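The Key to Clasengate

My aunt left me a house with no key. The solicitor was very nice about it. She slid the envelope across the desk and said there ought to be a key in there, and there wasn't, only a bus ticket and a card with the word Clasengate written on it in green ink. Well, I thought, that's my aunt all over.

I should say I'd only met her twice. Once at a wedding where she ate all the sugared almonds off our table, and once when I was nine and she took me on the ferry to Starness and bought me a kite shaped like a herring. I loved that kite. I lost it within the hour, and she said never mind, somebody in Norway will be pleased with it.

So on a wet morning in August I took the 74 out along the coast road (the bus ticket in the envelope was for the 74, so I felt I was following orders) and got off where the driver told me to, at the bottom of a hill with a chip shop called Işık and a shut-up chapel. The chip shop wasn't open yet but the man was in there peeling, and he leaned over the counter and said was I the niece? I said I was a niece. He said she'd told him I'd be along, only she'd said it two years ago, and he'd rather given up on me.

He didn't have the key. I'd got my hopes up, I can tell you. What he had was a message, and the message was that I was to try the back door because it had never locked.

The house was number 91, though there were nowhere near that many houses. It was tall and thin with a blue gate. The back door opened with one push. I stood on the mat and said hello out loud like an idiot, and then I put the light on, and I did what I always do in other people's houses when they aren't there, which is go straight to the kitchen and start opening things. 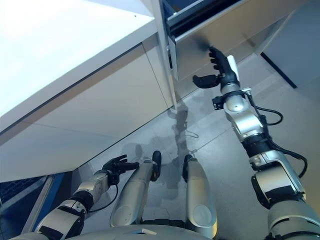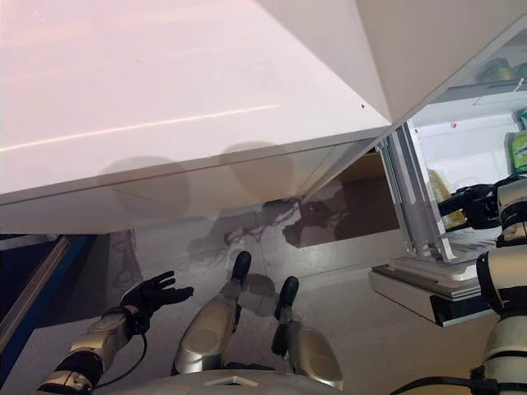
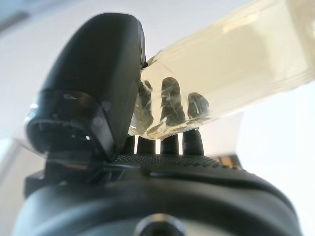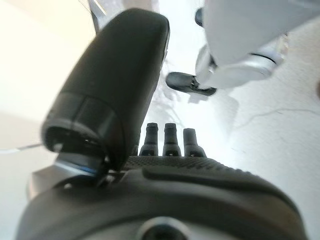
I was looking for the key, you understand. I had got it into my head that a house isn't yours until you've locked it yourself and walked away from it with a lump of metal in your pocket. I looked in the teapot. I looked in the other teapot. I went through the coats in the hall, and there were a great many coats, and all I got out of them was a packet of mints and a library card that had expired before I left school.

Upstairs there was a bedroom, a bathroom with a bath on feet, and a little room at the front with a table in the window. On the table was a jigsaw, half done. It was the Vostier lighthouse, the famous view with the waves coming over the rail, and the lid said 190 pieces, which struck me as not very many for a grown woman. Then I looked along the shelf and saw she'd been working her way down. There was one with 2,528 at the far end, thick with dust, and they got smaller and smaller towards the window.

I sat down in her chair. I only meant to sit for a minute! But she'd left all the sky for last, the way I do, and I found a bit that went in by the lamp, and then another one, and the rain kept on, and when I next looked up the street was getting dark and I could smell the chip shop.

By then I was down to the sea. Grey, grey, grey, green. I was cross with it and enjoying myself very much. I went down for some chips, and the man asked had I found what I was after and I said no, but could I have plenty of vinegar, and I carried them back up the hill under my coat and ate them with one hand, so as not to get grease on the waves.

There was one piece missing. Of course there was. It was right in the middle, where the lighthouse door should be, and I could see the table through the gap. I got down on the carpet and felt about under the chair. I shook the box. I even looked in my shoes.

Then I went and got the card out of my bag, the one from the solicitor's, and turned the envelope upside down and gave it a proper bang on the table. The piece dropped out of the corner, where it had been stuck in the fold the whole time. A small red door, a bit bent.

I pressed it in with my thumb. Then I washed my hands, moved the big box down off the shelf, wiped the dust off with my sleeve and went to see if there was any milk.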